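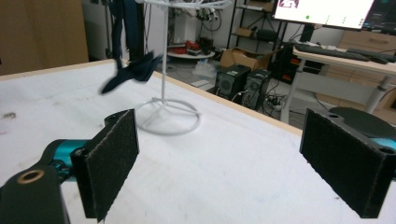

What did the July funding pay for on the gripper cell? Mostly finger pads, bushings and bench time, with a small amount left for spares.

Reading time: 2 min

The Ilport cell was set up to handle hanging fabric, and the pads are what wear first. At the start of the period we were changing them when an operator complained. We now change them at 900 cycles and log each change against the finger it came from. The dark foam-type facing has stayed in use on both fingers. A harder facing from Achterberg was tried for part of the month and taken off again - it marked the lighter cloth.

Obaidul Majumder rewrote the setup sheet. It starts with the fingers open, then the gap check, the mounting screws and last the bushing. The old sheet had the bushing first, so people were tightening it and then disturbing it. Setup used to take most of a morning and is now usually done by 10:30.

The cell logged 3943 cycles in the period. Of these, 229 were stopped by the operator, mainly for fabric slipping at the lower edge of the pads. Dust on the facing accounts for a good share of the stops. We brush the pads at the start of each shift and wipe down the bench top at the same time. Karabo Tshabalala is checking whether a second brushing at midday is worth the lost time.

One repair fell outside the plan. The left finger developed play at its mount and was out of service for two days while we waited on a part from Trirkdale. The finger was re-seated and the gap set again from scratch. We have ordered a spare mount for each side.

Spending on parts came to $1531, which is under the amount approved. We would like to carry the balance over for a second set of fingers, so that one set can be re-faced while the other is working.

Still open: the midday brushing check, the spare mounts, and a colour code for the pad log.

Last updated: July

Related items
Dalament bench: cable replacement and restart
Ilport cell: first progress report
Pad wear log, how to fill it in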